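The Free Breakfast Is Costing You a Fortune

I have a friend who will drive forty minutes out of the way to save on gas. I used to laugh at this. Then I spent a long weekend in Prostham and chose my hotel entirely on the strength of a waffle.

The Hofstetter was $78 a night more than the plain little motel down the street. It also had free breakfast. I looked at those two facts side by side, and somehow the waffle won. I told myself we'd eat so much in the morning that we'd skip lunch. We did not skip lunch. We have never skipped lunch in our lives.

I think most travel deals work this way, and I think we like it. A deal gives you something to do while you're spending money. You aren't paying for a vacation, you're beating somebody at a game, and the somebody is a hotel chain with a whole building full of people who set the prices.

Take booking sites. I planned the Prostham trip on Gruvus, where every room has a little red note saying it's the last one at this price. Maybe it is. I sat there at 11 at night with my heart going like I was bidding on a racehorse, and what I was bidding on was a queen bed with a view of the parking structure.

Then there are the passes. The Brolladeck pass gets you into 30 attractions over three days, and if you used it for everything you'd save $300. You would also need to be at the button museum by 8 in the morning and eat dinner on a trolley. We made it to 7. One of them was a lighthouse we looked at for four minutes, because the pass was running out and the canal boat was leaving. By my math we came out slightly behind, and my knee still hasn't forgiven me.

What I'd like to defend is the full-price trip. Pick the two things you really want to see and pay what they cost. Stay at the place with the good location and the terrible coffee, and walk to a bakery. If it rains, go back to bed without feeling that you're wasting a third of a pass.

My best afternoon in Prostham was on a bench by the canal with a sandwich that wasn't included in anything. It was overpriced – I'd say nearly double what it should have been – and I didn't look for a coupon. I ate it slowly, and some ducks came over.

I'm going back in March. The Hofstetter has already emailed to say that breakfast now includes an omelet station, and I'd be lying if I said I hadn't opened the email twice.
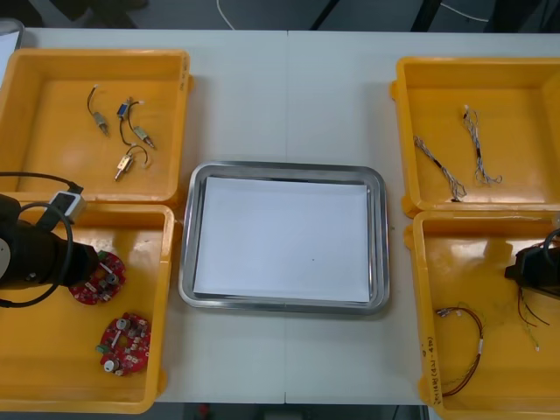 Yellow trays and a steel one on a white table.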